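Grernlow Community Laundry and Linen Program
Progress report to the Donnelly Fund
6/7/24
Prepared by Flynn Faulkner, Program Coordinator

Scope of this report

The report covers the second stage of the grant, from the signing of the Bitar Street lease to the end of the last financial year. Spending is set out in the attached ledger and is not repeated in full.

Work completed

The old copper pipe behind the wash bay was removed and replaced. Eight machines are now connected to the new supply, and the floor drain has been regraded toward the rear wall. The electrician's certificate was received after two visits; the first was held up by a missing isolator switch.

Linen intake began on the revised schedule. The program processed 933 bags in the period against a target of 1250. The shortfall falls almost entirely in the weeks when the Dindow pick-up route was closed for roadworks. Intake on the other routes met the target.
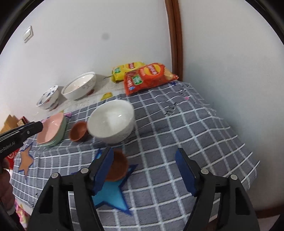 Table linen is now sorted separately from bedding. Coloured cloths are washed cold and line dried, and stained items are set aside for a second soak before they are counted as losses. The loss rate has fallen since the change, but the period is too short to report a figure with confidence.

Variations

Water use was higher than budgeted. The meter reading includes flushing of the new pipework, and a corrected figure will be supplied with the next claim. The program requests approval to move $3000 from the signage line to plumbing. No increase in the total grant is sought.

Next stage

Remaining items are the dryer venting, the folding benches and a second driver for the Dindow route. The venting quote is valid until September. Recruitment for the driver position has opened.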